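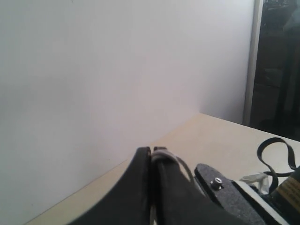 Black gripper fingers with a thin white cable draped over one of them. Credit: Pikier

Pikier posts first results from cable gripper comparison

Pikier has released the first results from its comparison of parallel grippers on thin cable, a job that standard pick tests leave out. The trial at the company's Trindade site has logged 1,340 pick attempts with four finger sets and two controllers. Of those, 1,000 have been scored and are included in the tables released this month. The rest are waiting for a second check.

The test uses one arm throughout. Finger sets are swapped at the gripper body, and the same tool flange, mounting plate and wrist camera stay in place for every run. Pikier says it chose that layout after an earlier round in which each gripper came on its own arm, and the results could not be separated from differences in arm stiffness and cycle timing. The earlier round has been withdrawn from the company's site.

Each attempt follows the same sequence. The arm moves to a start pose over the table, the camera locates the cable, and the controller plans an approach. The fingers close on the cable, lift it clear of the surface and hold it. The cable is then carried sideways to a fixed point and released. An attempt counts as a success only if the cable stays between the fingers from lift to release and comes free when they open.

The release condition accounts for a larger share of the failures than Pikier had planned for. In the scored runs, thin white cable with a soft jacket was picked up without trouble by three of the finger sets but did not always drop away. It stayed on one finger, looped over the tip or hung against the side. The controllers recorded these attempts as completed, as the gripper had opened to its commanded width. They were reclassified as failures on review, and the summary table now has a separate column for them.

The four finger sets are listed as flat steel, flat with a rubber pad, grooved, and curved. The curved set was supplied by Elline, which sells it for general light handling and not specifically for cable. It has wide bases and narrow tips that meet at the center line. According to the report, the narrow tips gave the camera a clearer view of the cable during the last part of the approach, and the curved set had the fewest missed grasps. It also had the most cases of cable left on a finger after opening.

The flat steel set had the reverse pattern, with more misses and hardly any retained cable. The rubber pad set gripped well at the start of the test and less well toward the end, which the report puts down to dust picked up from the tabletop. The pads were not cleaned between runs. Pikier says cleaning will be added to the procedure and logged.

The grooved set could not be ranked. The groove was cut for a larger diameter than the thinnest cable in the test, and in many attempts the cable sat in the groove without being clamped. Results for the set are printed in the appendix and left out of the main comparison. A narrower groove is being machined.

On the controller side, the comparison is between the gripper's stock controller and Pleravlow, an add-on unit that adjusts closing speed from motor current. With the stock controller, the fingers close at one speed to a set width. With Pleravlow they slow when current begins to rise and stop at a threshold set by the user. Both controllers received the same camera data and the same arm path.

Pleravlow made little difference on stiff cable. On soft cable it reduced the number of attempts in which the cable was pushed out ahead of the tips as they closed. The report notes that the threshold had to be set again after each finger change and that the procedure for doing so is poorly documented. In one block of runs the threshold from the previous finger set was left in place by mistake. That block was repeated and the original data discarded.

Cycle time was longer with Pleravlow on all finger sets. Pikier has not published the times, on the grounds that the unit was running an early firmware version and that a newer one is already out. The tables will be updated when the runs have been done again.

The camera caused problems of its own. White cable on a pale surface gives a vision system little to work with, and the locating step often depended on the shadow along the cable more than on the cable itself. With light from directly overhead the shadow shrank and detections fell off. Pikier moved the lamps to one side early in the trial and kept them there. Runs recorded before the change are marked in the data and are not part of the scored group.

Contact between the closed tips and the end of a cable was harder to judge. From the wrist, a cable lying just behind the tips and a cable held between them can look much alike, and the software confused the two often enough that a check was added. The arm now makes a short lift and takes a second frame before the sideways move. If the cable has stayed on the table, the attempt is ended and logged as a miss. The check adds a step to every cycle and was applied to both controllers. 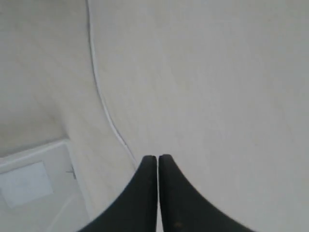

Elline disputes the way retained cable is scored. In a written reply to the draft, it said a cable that stays on a finger after opening should be counted as a release fault and kept apart from grasp success, as most users would solve it with a small shake or a wrist turn before retracting. It also said the curved fingers were tested at a narrower opening width than it recommends for soft jackets, and that a wider setting would have cleared a number of the cases. Elline asked for the runs to be repeated at its own setting before any ranking was published.

Pikier has kept the ranking but added the recommended setting to the list for the next block. Its position is that all sets were opened to the same width so that the space needed around the part would be equal, and that a wider opening is not always available in a crowded enclosure. A wrist turn on release was left out of the test for the same reason. The report gives both success rates, with and without the release condition, so that readers can use whichever suits their process.

Routing of the arm's own wiring gets a short section. A ribbon cable near the gripper has to be left with enough slack for wrist rotation, and the loop that results can come into the workspace at low approach angles. Pikier limited the wrist angle in software and reports no contact between the loop and a test cable after that. The limit rules out some approach directions that a bare gripper could use, and the company says the results should not be read as covering them.

Finger wear was inspected at the end of each block. The flat steel and grooved sets showed no change worth recording. The curved set had light marking on the inner edges, which did not affect closing. The rubber pads were replaced once.

The data set is available on request and includes the camera frames, motor current logs and arm positions for each scored attempt. Joint torque was recorded but is not being released, as the sensor on one axis was found to be drifting. Requests go through the contact form on the Pikier site and are limited to research and internal evaluation use. The scoring sheet is included as a separate file, along with the list of attempts that were reclassified on review.

Several things fall outside the trial. All cable was tested lying on an open, flat table, with no connectors fitted and no second cable crossing it. Insertion was not attempted. The arm did not use force feedback, and there was no attempt to straighten a cable or follow it toward an end. Pikier lists crossed cables as the next case to be added, followed by flat ribbon cable, which it expects to need a different approach angle.

The next block at Trindade is due to start in May. It will cover the narrower grooved fingers, the wider opening requested by Elline and the current Pleravlow firmware. The lamp position and the second-frame check stay as they are. Attempts still waiting for review will be scored before then, and the tables will be reissued under the same title with a new revision letter.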